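Shared Workroom, Tables and Supplies
Walk-round checklist with comments
Checked by: Margit Lundgren
Date: Sat 29 January
Previous check: Lajos Pálfi (comments kept where they still apply, which they mostly do)

Mark each line OK, FIX or SEE COMMENT. A line left blank counts as FIX, and it will be yours to fix.

1. Walkways between tables clear
OK. One backpack, moved under its table. It had the weight of a small anvil.

2. Power cords off the floor
FIX. The orange one by the window has crept out of its cover again. Szabolcs has the tape. He has had the tape since April.

3. Tabletops free of splinters, sticky patches and raised edges
OK, with a note. The light wooden tops are holding up well. Rub with a dry cloth along the grain. Whoever used the Panyasiri citrus cleaner at full strength, please read the back of the bottle, where it says 1 part to 75 parts water in type I could read without my glasses.

4. Table legs tight, no wobble
SEE COMMENT. Table by the door wobbles. The folded card under the leg is a repair in the same sense that a hat is a roof. Géza to bring the long hex key.

5. Fire extinguisher in place, tag current
OK.

6. First aid box stocked
FIX. Plenty of eye patches, no bandages. Reordered from Pledico.

7. Pens and pencils put away by kind
SEE COMMENT. The rule, for those who joined after it was written: black pens go in one container, red pencils in the other, and it does not matter which is which so long as the whole table agrees. The green basket has slots down its sides. Pencils can stay in it as long as no points stick through at hand height. Lajos wrote the same thing last time and underlined it, so I have spared the ink.

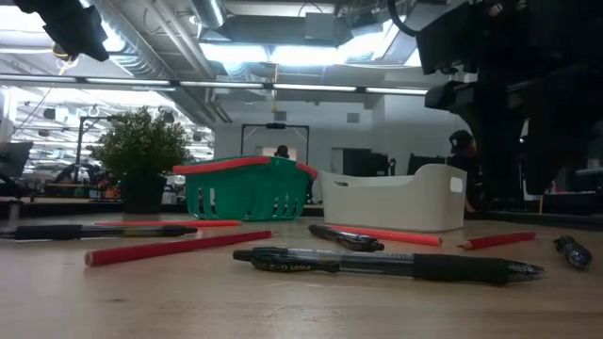
Do the red pencils have to be sharpened before they are put back?
Only if the point is broken. A blunt pencil is fine in storage and a good deal kinder to the next hand that goes in.

8. Pens capped or clicked shut
SEE COMMENT. Gel pens leave a line on a pale tabletop that outlives everyone's memory of who drew it. Press the click ones until the tip goes in. Test dead pens on scrap paper, then throw them out. Returning a dead pen to its container is how we once had a full supply of pens and nothing to sign for a package with.

9. Containers sound, no cracks or sharp rims
OK. Ran a finger around the rims and through the bin's handle cutout. Finger intact.

10. Nothing hanging over a table edge
SEE COMMENT. Pens roll, and the person who steps on one travels some distance. Lay them well in from the edge while you work – a hand's width will do.

11. Paper cutter locked, blade down
OK. Jitwood cutter only. The old Tevix is still waiting for a guard and stays in the cupboard until it gets one.

12. Shelf loads within limit
OK. Some 900 sheets of card on the lower shelf, where they belong. Margit Bíró would like it known that she carried them.

13. Lights working, none flickering
FIX. The tube over the sink flickers. I have grown fond of it, but it goes on the list.

Carried over to next check
Items 2, 4, 6 and 13. Item 7 will be looked at again with everyone present, and I will bring the rule printed in large letters.

Géza Csonka has the key to the supply cupboard. Sign below when your item is done, with a pen from the correct container.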